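Filed under: Around the Shop

Parts bin, again

Quick one before the November mailing goes out. The grey bin is overdue for a sort. Small stuff gets dropped in and stays there, and then somebody orders a new one from Bednárik when we had it all along. Please look before you order!
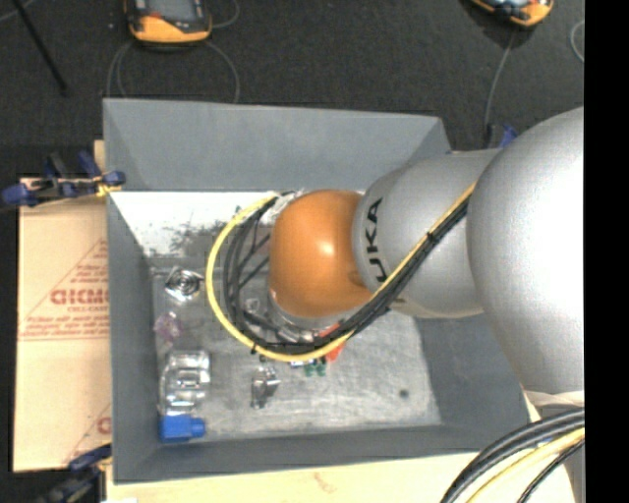
The grey bin, small parts still on the bottom.

Plan: everything out, wipe the floor of the bin, metal bits in one tray, the rest in another. Scratches will stay, fine. Citlali Magaña has the trays and the lables. Need 2 people for the morning, coffee provided. Anything you want to keep, tell her beforehand.

Comments

Ernell: I can do the morning. Are the trays the deep ones?

tastico_fan: pls dont toss any washers

Citlali M.: Deep ones, yes. Washers are safe.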